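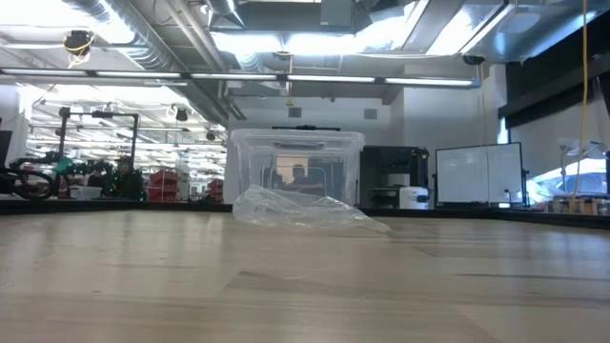
# Brallach 정리실 기록: 투명 보관함과 비닐 포장재

2021-10-28 정리. 작성 Angharad Yorath.

Brallach의 소품과 직물 자료를 Gethin 동으로 옮기면서 쓰는 보관 용기, 포장재, 작업대에 관한 기록이다. 항목마다 한두 문단으로 적었고, 순서는 작업 순서와 대체로 같다. 용기 번호와 내용물 목록은 Plirkero 대장에 따로 있으므로 여기에 옮기지 않는다.

## 용기

**투명 플라스틱 보관함**
벽면이 아래로 갈수록 좁아지는 형태를 기본으로 한다. 빈 상태에서 서로 포개지므로 보관 면적이 작다. 대신 바닥 면적이 입구보다 좁아서, 입구 치수로 내용물을 계산하면 마지막 층이 들어가지 않는다. 치수를 잴 때는 바닥 안쪽을 기준으로 한다.

**뚜껑**
테두리가 몸체 밖으로 나오는 형식을 쓴다. 선반 간격을 정할 때 몸체 폭으로 계산한 도면이 있었고, 실제로는 옆 용기와 테두리가 맞물려 빠지지 않았다. 현재 도면은 뚜껑 폭으로 수정되어 있다. 구 도면은 파란 서류철에 남아 있으나 사용하지 않는다.

**벽면 투명도**
투명이라고 해도 내용물의 색과 대략적인 크기를 구분하는 정도이다. 모서리 곡면에서는 윤곽이 휘고, 벽면 너머에 있는 것은 세부가 흐려진다. 라벨을 용기 안에 넣고 밖에서 읽는 방식은 시험 후 채택하지 않았다. 라벨은 바깥 긴 면, 손잡이 아래쪽에 붙인다.

**손잡이와 걸쇠**
걸쇠가 있는 용기는 잠근 다음 손잡이 쪽을 가볍게 들어 본다. 한쪽만 걸린 상태는 눈으로 잘 구분되지 않는다. 걸쇠가 헐거운 용기는 가벼운 직물용으로 돌리고 대장의 비고란에 '경량'으로 표기한다.

**적재**
같은 규격끼리만 쌓는다. 규격이 다른 용기를 섞으면 아래 뚜껑의 중앙부에 하중이 걸리고, 얇은 뚜껑은 며칠 안에 처진다. 처진 뚜껑은 뒤집어 눌러도 원래 형태로 돌아오지 않았다. 유리와 도자기는 맨 위 칸에 두지 않는다.

**세척**
미지근한 물에 중성세제를 풀어 부드러운 천으로 닦는다. 연마 수세미를 쓴 용기는 벽면이 뿌옇게 되어 내용 확인용으로 쓸 수 없다. 알코올은 라벨 접착제 제거에만 쓰고, 닦은 부위는 물로 다시 닦는다. 뚜껑 홈은 면봉으로 마무리한다.

## 비닐

**투명 시트와 봉투**
Boltier에서 받은 것을 쓴다. 낱장 시트와 봉투가 한 상자에 섞여 들어오는 경우가 있어, 입고할 때 나누어 둔다. 접힌 상태에서는 둘의 구분이 어렵다. 펼쳐서 가장자리 접합선을 확인하는 편이 빠르다.

**구김**
한 번 구겨진 비닐은 먼지 덮개나 완충용으로 쓰고, 직물에 직접 닿는 용도에서는 뺀다. 접힌 선이 얇은 견직물에 자국을 남긴 사례가 1월 점검 때 확인되었다. 해당 자료는 중성지로 다시 쌌다.

**정전기**
건조한 날에 시트를 빠르게 당기면 주변의 실밥과 종이 가루가 붙는다. 천천히 펼치고, 작업대에 미리 깔아 둔 다음 물건을 올린다. 가습은 하지 않는다. 종이 자료가 같은 방에 있다.

**밀봉 여부**
직물은 봉투 입구를 접기만 하고 테이프로 막지 않는다. 금속 소품은 건조제와 함께 밀봉한다. 건조제 교체 주기는 6개월이며, 교체일은 봉투에 쓰지 않고 대장에만 적는다. 봉투에 쓴 날짜는 다른 물건에 재사용될 때 혼동을 일으켰다.

**재사용**
찢어짐과 끈적임이 없으면 다시 쓴다. 테이프를 뗀 자리는 잘라 낸다. 잘라 낸 조각은 길이 20 cm가 넘으면 완충재 자루에 넣고, 그보다 짧으면 비닐류로 분리 배출한다.

## 작업대

**상판**
나무 상판은 물기를 오래 두지 않는다. 젖은 용기를 바로 올리지 말고 건조대를 거친다. 광택이 있는 면에서는 투명 비닐의 가장자리가 조명 반사와 겹쳐 잘 보이지 않으므로, 재단할 때는 회색 매트를 깐다. 결무늬와 얼룩을 혼동하여 문지른 흔적이 있는 상판은 교체 대상이 아니다. 그대로 쓴다.

**칼 사용**
상판 위에서 직접 자르지 않는다. 매트가 없으면 가위를 쓴다. 칼은 사용 후 날을 넣어 연필꽂이가 아닌 공구 서랍에 둔다.

**놓는 순서**
용기는 작업자의 먼 쪽, 포장재는 가까운 쪽에 둔다. 비닐을 용기 뒤로 두면 꺼낼 때 뚜껑이 함께 끌려온다. 펼친 시트의 끝이 상판 밖으로 늘어지지 않게 한다. 통로를 지나는 사람의 옷에 걸려 상자 하나가 통째로 내려앉은 적이 있다. 파손은 없었다.

**빈 면적**
포장 한 건에 필요한 면적은 용기 바닥의 약 두 배로 잡았으나, 큰 직물에는 부족했다. 현재는 큰 직물만 따로 모아 오후에 처리한다. 이때는 용기를 바닥에 내리지 않고 옆 수레에 올린다.

## 라벨과 게시

**라벨 용지**
흰색 무광지에 검은색 인쇄. 유광지는 조명 아래에서 바코드 인식이 고르지 않았다. 글자는 자료 번호, 재질, 포장 담당자의 머리글자만 넣는다. 보험 관련 정보는 어떤 경우에도 라벨에 넣지 않는다.

**부착 위치**
긴 면 하나, 짧은 면 하나에 붙인다. 뚜껑에는 붙이지 않는다. 같은 규격의 뚜껑은 서로 바뀌기 쉽고, 실제로 바뀐 채 입고된 용기가 있었다. 해당 건은 무게를 비교하여 찾아냈다.

**원통형 용기**
뚜껑 있는 원통형 통은 곡면 때문에 큰 라벨의 모서리가 들린다. 작은 라벨을 위쪽 가까이에 붙이고 세부 사항은 대장에서 확인한다. 통을 돌려 놓으면 라벨이 뒤로 가므로, 선반에 올린 뒤 앞면을 맞춘다.

**화이트보드**
당일 작업 번호만 적고 마감할 때 지운다. 보존할 내용은 지우기 전에 대장으로 옮긴다. 자석은 판의 아래쪽 모서리에 모아 둔다. 유성 펜은 정리실에 두지 않는다. 지난번에 섞여 들어온 펜은 사무실로 돌려보냈다.

## 운반과 점검

**들기**
긴 변이 넓은 용기는 2인이 든다. 걸쇠를 손잡이로 쓰지 않는다. 문을 통과할 때는 짧은 변을 앞으로 하고, 뒤쪽 사람이 방향을 말한다.

**Gethin 동 입고**
현재까지 옮긴 용기는 70개 이상이다. 입고 선반은 번호의 오름차순이며, 결번 자리는 비워 둔다. 결번을 당겨 채우면 대장의 위치값과 어긋난다.

**입고 후 확인**
뚜껑 네 모서리, 라벨 두 장, 바닥면의 순서로 본다. 바닥면의 금은 밝은 쪽으로 기울여 보아야 확인된다. 이상이 있으면 용기만 교체하고 번호는 유지한다. 교체한 용기는 모서리에 노란 테이프를 감아 폐기 구역으로 보낸다.

**온도 변화**
추운 날 외부를 거쳐 들어온 용기는 바로 열지 않고 실내에 둔다. 벽면 안쪽에 김이 서린 용기는 내용물을 꺼낸 후 뚜껑을 연 채로 말린다. 중성지는 새것으로 바꾼다.

**미결 사항**
- 처진 뚜껑의 낱개 구입 가능 여부. Boltier에 문의 중.
- 경량 표기 용기의 선반 위치. 현재는 일반 용기와 섞여 있음.
- Plirkero 대장의 비고란 글자 수 제한. 긴 재질명이 뒤에서 잘림.
- 회색 재단 매트 추가. 큰 직물용은 이어 붙여 쓰고 있으며 이음매가 벌어짐.

수정할 내용은 대장 번호와 함께 Angharad Yorath에게 전달한다.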